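## Unit 3: Sorting by two attributes

Course reader: Valdemar Frandsen, Clisberg campus, p. 188

A sorting task needs a set of blocks that differ in at least two ways. In this unit the two attributes are colour and shape. Keep size as even as the set allows, or learners will sort by size first and the record sheet will be hard to read.

**Work surface.** Use a flat, pale board with no printed pattern. Wood grain is acceptable. The board marks the limit of the task: a block on the board is in play and a block off it is out. Leave a margin on all sides so that a block pushed by accident does not fall.

**Layout.** Blocks start in a scattered arrangement. Some should stand close together and others well apart. A pair that shares a colour but not a shape is useful, such as a green cylinder beside a green star. It invites grouping by colour before any instruction is given, and the first grouping is the one to record.

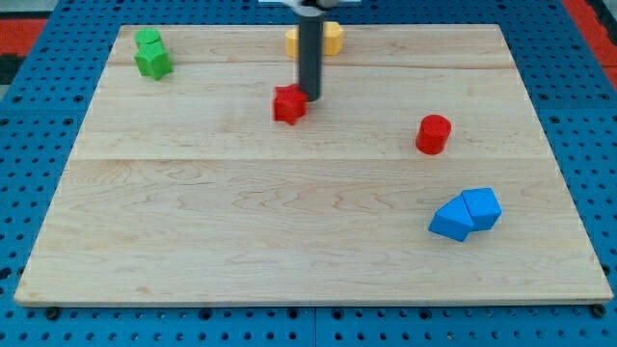
Shape is usually the slower attribute. A red star and a red cylinder are put together readily on colour, and separating them again requires the learner to drop a rule that has been working. Sotonier calls this the switch. Note the time from the second instruction to the first correct move. In the Plodville trials the switch took nearly 50 seconds on the first attempt and much less on the second.

**Procedure**

1. Set out the blocks and give no instruction for one minute.
2. Ask for groups "that go together". Record the rule used.
3. Return all blocks to a scattered layout.
4. Ask for a different way of grouping. Start timing.
5. Stop at the first complete grouping or at the limit on the sheet.

Do not name a colour or shape at any stage. If the learner names one, write the word down exactly as spoken.

**Scoring.** One mark for each consistent rule, to a maximum of 2. A mixed grouping scores zero but should still be sketched in the margin.

Reading for the tutorial: Simanjuntak, chapter 3, the section on overlapping sets. Bring a completed record sheet.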